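Returns were read per order line, not per basket. A dining set shipped in three boxes counts once. Sellers in the panel: Cerolis, Pornard and Vrettos, all regional, all listing upholstered chairs under more than one collection name, which made matching slow.

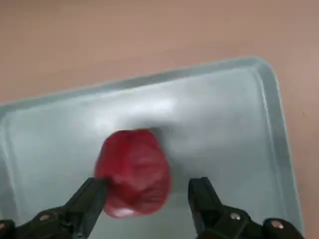

Norkano Furniture Retail Group

**3.2 Listing text and returns**

We took 200 listings live in May, dropped 67 with no seat height or no fabric named, and kept the rest. Each was scored on 12 items: overall width, seat depth, leaf size, finish name, assembly, and so on. Score out of 100. Two coders, disagreements settled by reading the listing again, together.

Longer text did not mean fewer returns. Measurements did, mostly for tables with a leaf. Finish names were a mess; Pornard uses "driftwood" for two diferent stains and buyers noticed. Vrettos gives the seat height but to the top of the frame, without the cushion. We left those in and flagged them.
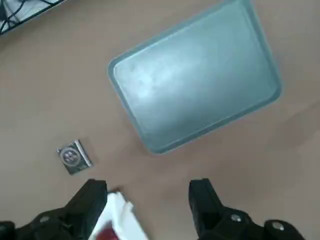 **3.3 Availability notices**

Most pages carry the same line asking the shopper to call the store. Placement varies. At Cerolis it sits under the price, at Vrettos in the footer. Cancelled orders were higher with the footer version, though stock levels were not controled for and we would not push this far. Delivery area lists (town after town, often repeated) had no effect we could find on either measure. 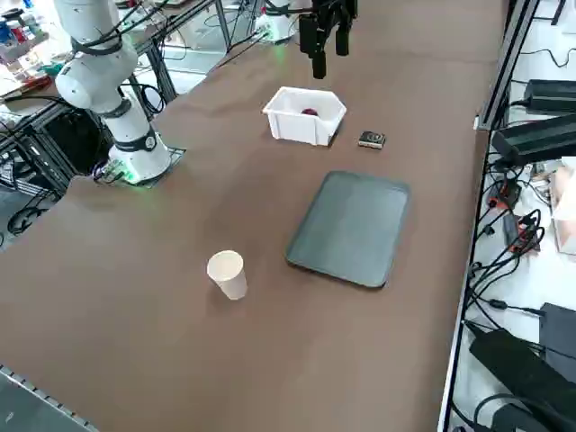 **Figure 3.** Work table with white robot arm at left.

Chair-only orders are treated separately in Section 4.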